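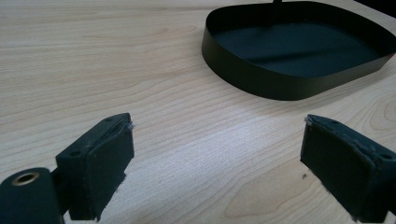
The Ninth Square

The Lomamthorpe Archaeological Trust opened its second season at the Alexiou farm in April, under a permit that allowed for eight excavation squares. The ninth was added by letter in May, at the request of the field director, Fotini Triantafyllou. The letter gave the purpose of the extension as "clarification of the south wall." It did not mention that there was, as yet, no south wall.

Dr. Triantafyllou had been with the Trust for 30 years. Her reports were regarded as models of their type and were issued to new staff along with the safety rules. She did not guess in print. When the board in Plurnton wrote to ask whether the building on the Alexiou land might be a granary, she replied that it was a building.

Her assistant director that season was Ilídio Guerreiro, who had come from the Nallden office with a good record in drainage work. He was instructed to take charge of the ninth square and to report to her at four each afternoon. For eleven days he reported clay.

"Color?" she would ask.

"The same, Doctor."

"Then enter it as the same."

He entered it as the same. The entries are still in the site book, in his upright hand, one beneath the other.

On the twelfth day, at a depth of 76 centimeters, the clay stopped along a straight line. Mr. Guerreiro followed procedure. He put down his trowel, marked the line with nails and string, and sent for the director. She came across the field without her hat and stood at the edge of the cut for some time.

"It may be a ditch," she said.

"Yes, Doctor."

"It may be a pipe trench. The family put in pipes before the war."

"They ran them on the north side. I asked Mr. Alexiou."

She looked at him then with what he later described, in a private letter, as the beginning of approval.

The wall proved to be three courses high and built of river stone. Between the second course and the third, where a mason's hand might have reached without effort, lay a small clay cup, set on its base and packed around with earth. It was plain and had been mended once in its own day. The Trust's laboratory later gave it an age of nearly 2,000 years and the catalog number 43.
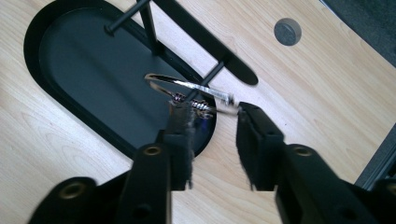
It was the custom of the Trust that the finder should sign the register first and the director second. That evening Mr. Guerreiro brought the register to the farmhouse kitchen, where Dr. Triantafyllou was writing up the day. He had left the first line blank.

"You asked for the square," he said. "I only dug it."

"The rule is clear, Mr. Guerreiro."

"May I ask why you wanted it?"

She screwed the cap onto her pen. In her first season, she told him, as a student, she had walked that field with old Mrs. Alexiou, who would not let the plow go near the lower corner. Her mother had not allowed it either. Neither woman had known the reason.

"I could hardly put that in a letter to Plurnton," she said.

He signed on the first line and turned the book toward her. She signed beneath, and in the space for remarks, where in 30 years she had never written a word, she entered: "South wall, as expected."

The board queried it in June.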